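Halliro Soft Storage Bin, Deep Purple

Fabric bin for snacks, packets and all the small stuff that slides around a cupboard

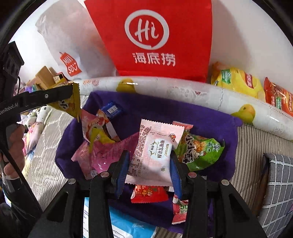 We've wanted a really good snack bin in the Halliro range for ages, and the purple one is the color we keep taking home ourselves! It's open at the top, so you can see what you've got and reach straight in. The walls are soft and give a little when you push one more packet down the side (there's always one more packet).

Single-serve snacks are what it does best. Shiny bags, little crimped packets, the flat ones that fall over on a shelf: tip them all in together and they hold each other up. Wycliffe Mrema, who drew the first pattern, tested it with 214 packets over one long September and changed the rim twice before he was happy with it.

It's great away from the kitchen too. Akinyi Mwakalinga has one in her craft room for yarn ends, and Atieno Shirima keeps hers on the back seat for road trips, which we tried after she told us and now do all the time.

Good to know

Capacity: 10 liters
Weight: 6 ounces
Handles: none
Colors: deep purple, mustard, slate
Sold singly or as a set of 5

Care

Shake out the crumbs and wipe the inside with a damp cloth. Please don't machine wash it. For sticky spills, use a drop of dish soap and let the bin air dry standing open.

Goes well with

The Javdale shelf liner stops the bin from sliding when you pull it forward. If you buy in bulk, the Billamum lidded crate is bigger and stacks, and you can refill the purple bin from it as you go.

Questions about sizes or a color that's out of stock? Write to Neema Shemweta at the shop desk. She'll also send fabric swatches if you ask.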